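[gripper-maint] Re: Finger pads creeping outward on the handheld unit

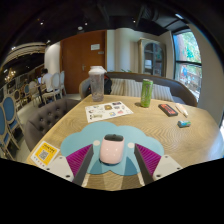 Date: August 8, 2024
List: gripper-maint

On the pad creep question from the Brukia site:

> We have one handheld unit, two fingers, fin-ray pads on the outer side of
> each finger. After a long day the left pads sit further out than the
> right ones at the same commanded width. Rezeroing fixes it until the
> next day. Firmware is current. Is this the pads wearing out, or the
> mounts? We have already swapped the left pads once and saw no change.
> Also, what torque are people using on the mounting plates? The Zimer
> sheet gives a value for the metal plates only.

Mounts, most likely. If new pads made no difference, the ribs are not your problem. We had the same thing on unit 99 in April and went through the pads, the linkage and the encoder before taking the plates off.

The printed plates relax under the screw heads. The plate compresses a little, the screw loses preload, and the finger root can then rock. The encoder is upstream of all that and reports the same number it always did, so the log looks clean. Rezeroing takes up the offset at the position where you rezero and nowhere else.

Check it before you take anything apart. Power off, hold the body in a padded vise, put a dial indicator on the finger just above the plate, and push sideways by hand. You want no movement you can feel and very little you can read. Then move the indicator to the fingertip and repeat. If the tip moves and the root does not, it is flex in the finger and you can leave the plate alone. On 99 the left root moved and the right did not.

What we do now:

1. Remove the finger and the plate together. Keep left and right apart, they wear differently.
2. Look at the screw seats from the front. A shiny ring around the hole means the head has been turning against the plate.
3. If a seat is dished, replace the plate. Do not fill it.
4. Fit a flat washer under each head. The stock build has none.
5. Tighten in two passes, alternating between screws, with the fingers half open.
6. Leave it overnight, then go over the screws once more. Most of the relaxation is in the first night.
7. Rezero closed on the gauge block, then check the width at half open and full open.

Step 7 matters for your case. If closed is right and full open is off, the rocking is still there and you should go back to step 2.

On torque, I do not have a number I would defend for the printed plates. We go by feel with a short key and stop when the washer no longer turns under a fingernail. The Zimer value crushes the plate. If the Rarkoslow people have measured this, please post it.

On intervals: we recheck the screws every 4000 cycles and replace the plates when the root check fails. The last pair failed at 2643 cycles after a recheck, so 4000 may be too long for daily use with heavier objects. Tiongson's fixture notes suggest 80 cycles of open and close with no load after any plate change, before the final zero. We have adopted that and it does seem to settle things — the zero taken afterwards has held better than the one taken straight away.

One more thing to look at while the plates are off. On our older units the cable tie behind the left plate sits proud enough to touch the plate's back face. It leaves a small dent, and the plate then seats at an angle. Trim the tie flush or move it back to the next slot.

Please post the indicator readings for root and tip on both sides, old plates and new.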